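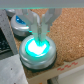 14 Comments 89 Shares

Illey Franchise Planner: Review

I run two dry cleaning shops and have been thinking for a while about letting other people open under our name. A supplier told me about Illey, a planning workbook and online tool for owners in my position. I bought it in July and worked through the whole thing over the slow part of the summer.

You get a printed workbook, a login for the website and one phone call with an adviser. The workbook has 64 worksheets. They start with your own books (rent, payroll, supplies, what a shop clears in a bad month) and move on to fees, territory and training.

The cost worksheets are the best part. I had never split out how many hours I spend fixing things for my second location, and once I wrote it down I raised my planned royalty by a full point. The section on the operations manual is good too. It makes you write each job down as if the reader had never set foot in a shop. Mine came to about 100 pages and I'm still adding to it.

The territory section is thin. It assumes you sell to walk-in customers inside a fixed circle, and a lot of my business is pickup and delivery. I ended up drawing my own map.

The website is slow and logged me out twice in the middle of a worksheet. The second time I lost my entries for the training budget. After that I did everything on paper first and typed it in at night.

My call was with Declan Hayes. He had read my numbers beforehand and told me plainly that my second shop needed another year of steady profit before I showed it to a buyer. I didn't enjoy hearing it, but I agree with him.

It won't replace a lawyer. The legal chapter is a list of questions to bring to one, and you will still pay for the disclosure document separately.

I also looked at Maven, which is cheaper but is mostly videos. If you have one shop and are only curious, start there. If you already have a second location and decent records, Illey is worth the money. I'd give it four out of five.

14 Comments
Share this review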